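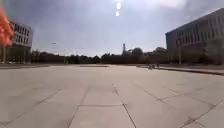 Big slabs, big clouds, and plenty of room to roll.

Grenley, the plaza outing
Page by Inès Jacquet, December 2018

Grenley is the four-wheeled rover I've been putting together at the Rurnport shared workshop, on the bench by the window when I can get it and on the floor when I can't. It steers by running the left and right wheels at different speeds, it follows a list of waypoints, and it's heavy enough now that I need both arms to get it down the stairs. After weeks of driving it up and down the hallway I was dying to let it loose on a proper stretch of paving!

The frame is aluminum angle left over from a shelving job, with a plywood deck I cut twice because I drilled the first one upside down. The motors came out of a pair of worn-out mobility scooters from a repair shop in Jirkstead. They're slow and very strong — exactly what I wanted — and they make a lovely low growl when they're working hard.

Wheel calibration ate most of November. The encoders gave me 978 counts per turn on the left side and 958 on the right, same part number, same supplier, and I spent two evenings blaming my code before I put the wheels up on blocks and turned them by hand. Now each side has its own number in the settings file and Grenley drives straight enough to make me grin every single time.
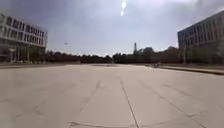
Joints between slabs are the thing I most wanted to learn about. In the hallway the floor is one long sheet of vinyl, so the tilt sensor has had an easy life. Outdoors every seam is a little bump, and with hard wheels each bump goes right into the readings. I've got a filter in there now that averages over 13 samples, which calms things down a lot without making the steering feel sleepy. Softer tires are next on the shopping list (I have my eye on some from a wheelbarrow).

The other big job was the battery box. Besnard, my earlier and much smaller rover, had its battery held on with a strap, and it slid back every time I pulled away. Grenley's sits low between the axles in a tray with a latch, so you can swap it in under a minute with gloves on. I love this tray. I've shown it to everyone at the workshop at least once.

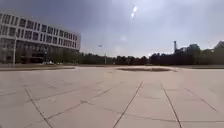 For waypoints I'm keeping things simple: a plain text file, one point per line, and a speed for each leg. My longest test file makes a log of 1337 lines, and I read through it with a mug of tea and a highlighter like it was a novel. Turns are still the weak part. Grenley swings a touch wide and then corrects, so a square comes out with rounded corners, and I'm trying a slower entry speed to tidy that up.

Still on the list: the tires, a proper cover for the electronics, a louder beeper, and a carrying handle at each end. If you're building something similar and want the drawings for the battery tray, leave me a note in the workshop guestbook and I'll send them over.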